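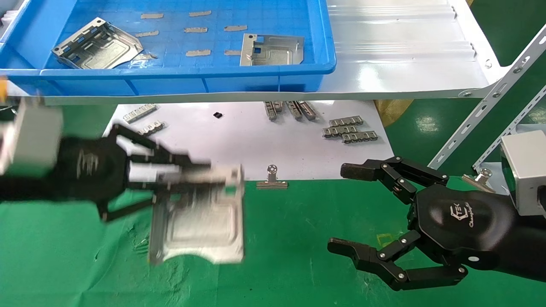
Surnis Kleinteile – README

Stand: 2018-11-12

Worum es geht
Ordnung am Montageplatz Lillolberg. Blechteile, Klebestreifen, Verbinder. Liste liegt als teile.csv im selben Ordner, Trennzeichen Semikolon, Umlaute sind UTF-8 (Excel macht sie trotzdem gern kaputt, beim Import von Hand einstellen).

Umfang
439 Zeilen in der Liste, davon 19 noch ohne Ablageort. Kommt im Dezember dran, wenn Zeit ist.

Spalten
teil_nr – vierstellig, führende Null nicht wegwerfen
bezeichnung – freier Text, leider auch so geschrieben
ablage – wanne, papier, matte, unbekannt
zustand – ok, verbogen, rest
bemerkung – meistens leer

Ablage, kurz
Blaue Kunststoffwanne auf dem weißen Regal: Winkel und Platten aus Blech, dazu die kurzen beigen Klebestreifen. Streifen bitte nebeneinander, nicht übereinander, sonst kleben sie zusamen und man fängt neu an.
Weißes Papier unter dem Regal: die Metallstreifen. Gezahnte getrennt von den anderen. Papier wird mit Foldback-Klammern gehalten – Klammern dranlassen!
Grüne Matte: bleibt Arbeitsfläche. Keine Lagerfläche. Gelbe Markierung nicht abziehen.
Reste: in die Liste als "rest", danach weg damit. Auch die ganz kleinen.
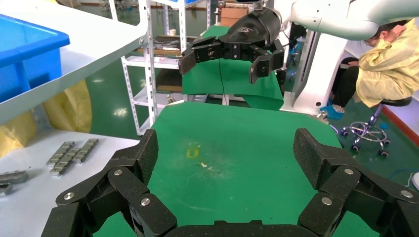

Marisol Ruiz-Ortega: Die Matte müsste vor jeder Schicht abgewischt werden, steht nirgends. Krümel und Späne drücken sich sonst in die Klebestreifen, dann halten die nicht mehr richtig. Und bitte ein trockenes Tuch, kein Reiniger.

Stimmt, ergänzt: Matte vor Schichtbeginn trocken abwischen. Gilt ab sofort.

Bekannte Fehler
Zeile 541 gibt es nicht, der Verweis in der alten Zostik-Liste ist falsch. Gemeint ist wohl 0579, noch prüfen.
"Verbinder" und "Verbinderstreifen" sind dasselbe Teil. Wird zusammengelegt.
Verbogene Teile stehen teils doppelt drin, einmal als ok, einmal als verbogen. Im Zweifel gilt verbogen.

Änderungen
Nur direkt in teile.csv, keine Kopien mit "neu" oder "final2" im Namen. Kürzel in die Bemerkung. Fragen an Isabelle Carrier, am besten vormitags.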